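Enmont team gathers 3000 simulated examples to teach robot arms table work

ENMONT — A small robotics company in Enmont has finished collecting the first 3000 examples for a learning system that should help robot arms to handle small objects on a table.

The company, Zarkitley, said the examples were all made inside a computer simulation. A person guides the simulated arm through a task from beginning to end, and the program records each movement of the joints together with the camera views. The learning system will later study these recordings and try to do the same task by itself.

The work started in March with a group of eight operators. Most of them had no experience with robots before they were hired. Each one received a short training and then practised until the supervisor accepted the recordings.

"In the first days people move too fast," said Tonantzin Manríquez, who leads the data collection. "They want to finish. But the system learns also the hurry, and then it knocks things over. We ask them to move as they would move a full cup."

The tasks are simple to explain. In one of them the operator must pick up an object and place it on top of a block. In another, an object has to be moved to a different part of the table while its neighbour stays where it is. There are 49 tasks in the present list, and the starting positions of the objects change a little from one recording to the next.

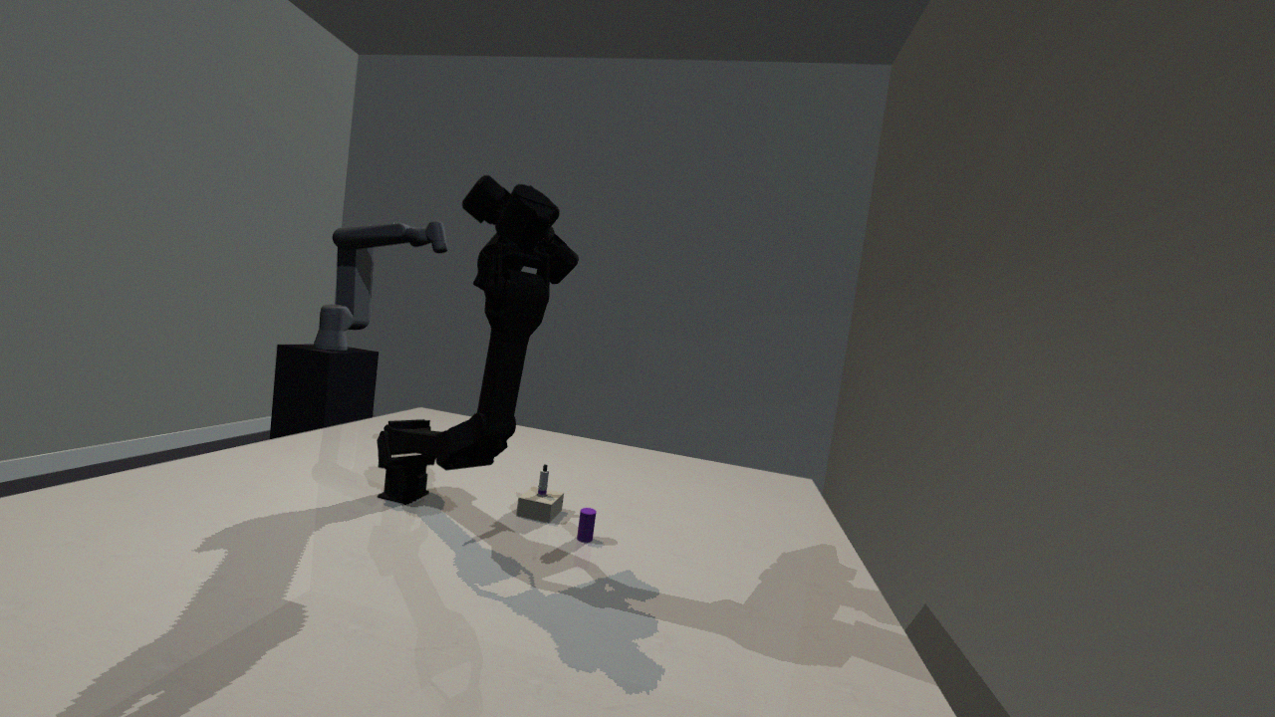
A simulated workspace from the Zarkitley project, with two robot arms and three small objects on the table. Image: Zarkitley

The lighting in the simulation can also be changed. Reiko Tsuji, the engineer who prepares the virtual rooms, said that shadows were one of the first problems she wanted to study. An earlier version of the system was trained with soft, even light, and its results became much worse when a strong shadow of the arm fell near the object it had to take.

"For us a shadow is nothing, we don't even notice it," Ms. Tsuji said. "For the system it was a new dark shape on the table. So now we put several lights, and the shadows cross each other."

The colours of the walls and objects are changed for the same reason, she said.

Not every recording is kept. When an operator drops an object or must try many times to grasp it, the recording is marked and goes to a second person for review. Zainab Bassey, who does most of this checking, said the rejected recordings are stored in a separate folder and may become useful later, when the team wants to teach the system how to recover from a mistake. The 3000 examples announced this week include only the accepted ones.

The project is paid for partly by Plollow, a packing business that would like to use robot arms for mixed orders of small bottles and cans. Its operations manager, Nélida Arancibia, visited the Zarkitley office last month and tried the controls herself.

"I needed a long time to pick up one can," she said. "My respect for the operators is bigger now."

Ms. Arancibia said Plollow has no plan to replace its packing staff, who already find it hard to keep up with orders before the holidays. The company would first use one arm at the end of a packing line, in a closed area, and compare the number of damaged items with the number from the regular line. She did not say when this test could begin.

Simulated examples are cheaper to collect than real ones, but they have limits. The weight of an object and the way it slips in the fingers are difficult to copy exactly in a program. For this reason Zarkitley plans a second, smaller collection with real arms in its workshop on Shibata Road. Ms. Manríquez said the operators will repeat a part of the same task list there, so that the two groups of recordings can be compared.

The company is now looking for more operators for the evening shift, which runs from 4 p.m. Applicants should be comfortable with a computer and able to sit and concentrate for longer periods. Tassanee Chantharasri is answering questions from applicants at the Zarkitley front desk.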